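Govon releases planner update for computer disassembly cells

June 21, 2018

Govon has released a new version of the planning software it sells for robot cells that take apart and reassemble desktop computers. The update, called Gorkix, replaces the fixed task scripts used in earlier versions with a planner that picks the next step from what the cameras report. It is available now to existing customers.

In the older software, an engineer wrote out each job as a list of moves. If a part was seated a little differently, or a cable had drifted over a slot, the script stopped and waited for a person. Gorkix keeps a running model of the computer case and of the fixture plate where parts are held, and it updates that model after each grasp. When a step can't be carried out, the planner looks for another one that still leads to the goal.

"The script didn't know what it was looking at," said Melaniia Hrynyshyn, who leads the perception work at Govon. "It knew where the part was supposed to be. On a clean machine that is enough. On an old office tower with the cables pushed in by hand, you get maybe two good runs and then a fault."

The perception part of the release combines two kinds of view. A fixed camera covers the whole work area and is used to find the case, estimate its pose and decide which region is clear to enter. A small camera at the wrist takes over for the last stretch, when the fingers are close to a part and the arm itself would block the fixed view. Earlier versions used the wrist camera only for logging. 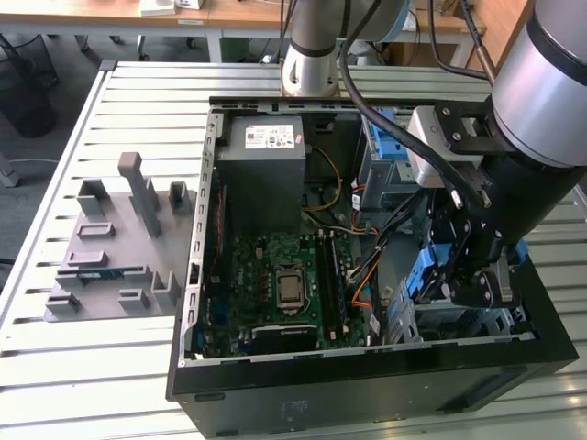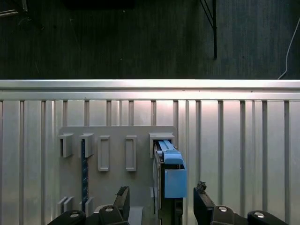 Handing over between the two views was the slowest part of the work, Hrynyshyn said. The two cameras rarely agree exactly on where a slot is, and the first builds of Gorkix jumped from one estimate to the other, which made the arm twitch just before contact. The released version blends the two over a short distance and gives the wrist camera more weight as the fingers get closer. If the estimates differ by more than a set limit, the arm backs off and takes another look from a different angle.

Cables remain the main source of trouble. The planner treats each visible bundle as a soft region that the arm may touch lightly but may not push through, and it will choose a longer path to stay out of one. It does not try to predict how a cable will move when something under it is pulled out. After every removal the software takes a fresh look at the inside of the case and throws out the old cable map.

Force limits are now set per part type instead of per job. A memory module, an expansion card and a drive tray each have their own limits for pulling and seating, stored in a part file that customers can edit. Govon ships the release with part files for 39 components and says more will follow.

Kalier, a refurbishing company that has been testing the software since early spring, ran 62 towers through the last beta. Eight of those needed a person to step in. Under the previous version, the company said, it did not bother keeping count, as an operator stood at the cell for the whole shift. Kalier plans to move a second cell to the new release but will keep the old scripts on a third, which handles a single model of computer and runs well as it is.

The perception models were trained on some 4000 labeled views of open cases, most of them collected at Govon and the rest sent in by Kalier. Hrynyshyn said the set leans heavily toward full-size towers. Small form factor machines are supported, but the company does not recommend running them without supervision yet. All-in-one computers are not supported.

Operators will see the largest change in the way faults are shown. The old screen gave an error number and the line of the script where the job stopped. Gorkix shows the step it was attempting, the camera view it relied on and the alternatives it rejected, along with a button to approve one of them anyway. Approved choices are saved to the job log and can be replayed in the simulator. They are not fed back into the planner automatically.

Existing scripts can be imported. The import tool turns each script into a goal and a set of optional hints, and the planner is free to ignore the hints. Customers who need an exact order of steps, for instance to meet a work instruction, can lock any part of the sequence. Locked steps run the way they did before, including the stops.

Gorkix needs a newer vision computer than the one Govon shipped with its first cells. Customers with the older unit can buy a replacement or stay on the current software, which will get fixes but no new features. The arms, grippers and fixture plates do not need to be changed, although the wrist camera has to be recalibrated after the install. Govon puts the whole changeover at one working day per cell.

Integration for customers in northern Europe will be handled by Þrastardóttir, which already services Govon cells there. The firm will hold a two-day training course on the new software in August, with one day on part files and one on calibration and fault handling. Registration goes through the Þrastardóttir service desk.

A smaller update with support for two-arm handovers is planned but has no release date.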